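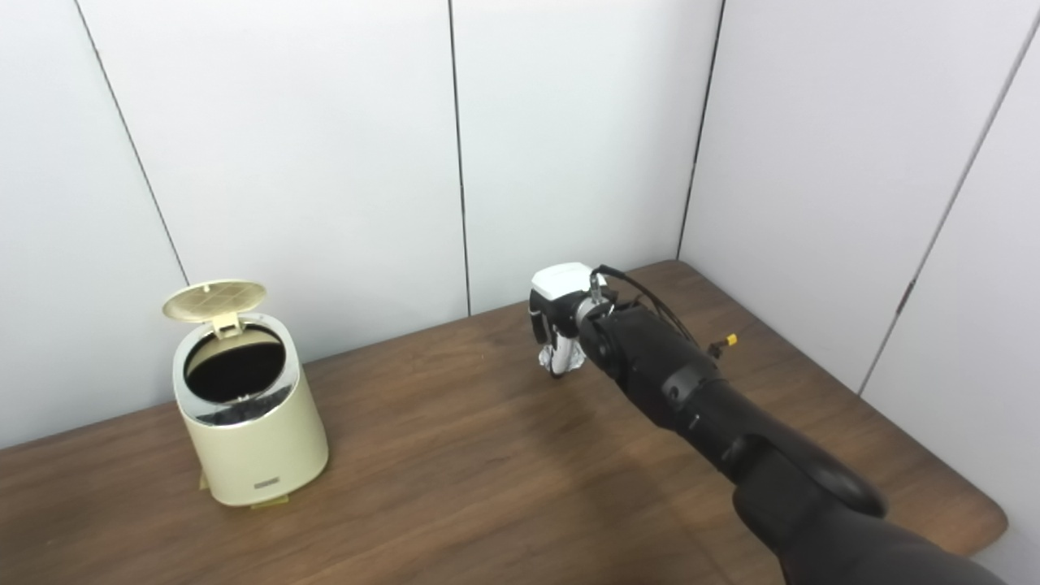 According to one packer on the early shift at Ustoleo, the worst part of the changeover was that the noise stopped. The old sorting line had a rhythm people talked over. The new cells run almost silently, and for the first month the room felt, in the packer's words, like a library with the lights left on.

The remark was made at the end of a shift meeting in April and did not reach the minutes. The minutes for that meeting deal with cycle times, spare fingers for the grippers and the position of the coffee machine. All three had changed when the cells came in.

Ustoleo takes back small household goods returned to shops: kettles, kitchen scales, pedal bins, lamps. Each item has to be unpacked, checked, cleaned if needed, and sent to one of three places. Good stock goes back on sale, repairable stock goes to the bench, and the rest is stripped for parts and scrap. Until last year every step was done by hand at long benches. Ustoleo now has 4 robot cells, supplied and maintained by Kerna, which take on part of the checking.

Each cell is a table walled off by plain panels, with an arm mounted at the near side. Positions on the table are marked with tape. The item is set down on its marks by a person, the arm carries out a fixed set of checks, and a person takes the item away. For a bin, the checks are lid, hinge, rim, body and liner fit. A kettle has a longer list. The arm does not lift anything heavier than a full set of kitchen scales, and it does not work with mains power connected.

The site handles 293 product types. Of these, 159 have been released for the cells. The remainder are still checked at the benches, either because the item is too soft, too large or too reflective for the system, or simply because the work of preparing a check routine has not been done. Preparing one takes a trained operator most of a shift. The operator guides the arm through the movements by hand control, repeats them with the item shifted slightly on its marks, and then runs a batch of known good and known faulty items through the cell. A routine is released after 100 runs without a wrong result.

That requirement was set at 50 in the original plan. It was raised at the request of the bench staff, who were receiving lids that had passed the cell and did not close. The fault was found in the order of checks. The arm closed the lid first and tested the hinge afterwards, and the hinge test left certain lids out of line. Reversing the two steps cured it. The operators had suggested this in the second week; the change was made in the seventh, after Kerna had confirmed that it would not affect the warranty on the wrist joint.

Delays of this kind come up in most conversations on the floor. Under the old arrangement, a checker who found a better way of doing something did it that way from the next item on. Under the new one, a change to a routine is a change to software, and it passes through a request form, a test run and a release. The form is two pages long. Requests from the early shift are usually dealt with on the same day, as Kerna's support desk keeps office hours. Requests from the late shift wait until morning, and late shift operators have taken to writing them on the whiteboard by the door, where the early shift picks them up and submits them.

The number of jobs has not fallen. Their content has. Before the cells, a checker handled an item from box to outgoing shelf and signed for it. The work is now divided. Loaders unpack and place items. Operators watch two cells each and clear stoppages. Bench checkers deal with everything the cells cannot do, together with everything the cells reject. Operators are paid one grade above loaders, and bench checkers have stayed where they were, although their work has become harder on average. The easy items no longer reach them. A bench checker who used to see ten sound pedal bins for every awkward lamp now sees the lamps.

Ustoleo's management accepts this description and has opened a review of the grades. The results were expected in spring and have been put back to the autumn.

There have been gains that the staff do not dispute. Wrist and thumb complaints among checkers have dropped, mainly because the repeated opening and closing of stiff lids has gone to the arms. The lifting is lighter, with items arriving at table height. Records are better too. When a shop queries a rejected return, the cell's log shows which check failed and at what time of day, where previously there was a signature and a tick.

Stoppages are the main cost. The commonest are a snagged cable, a worn fingertip and an item placed outside its tape marks. The last is put down in the log as operator error, a term the loaders object to, and which Kerna has agreed to change to placement error in the next version. Worn fingertips are replaced on site in a few minutes. A snagged cable halts the cell until an operator has walked over, opened the panel, freed the cable and reset the arm, and the reset alone takes longer than checking a bin by hand.

Harb, a smaller returns site that belongs to the same group, took a different course. It bought one cell and left the rest of the room as it was. The cell there is used for long runs of a single product, and the checkers take turns on it, a week at a time, on unchanged pay. Output per head is lower than at Ustoleo and staff turnover is also lower. The group has not said which arrangement it prefers. A third site, Olau, is being fitted out now, and its floor plan leaves room for either.

The operators at Ustoleo have been asked to train the Olau staff. They have requested that the request form be cut to one page first. A draft of the shorter form is with Kerna, and the bench checkers have asked to see it before it is approved. Meanwhile the coffee machine has been moved back to its old place beside the benches, within sight of the cells, so that an operator on a break can see a stopped arm without being called.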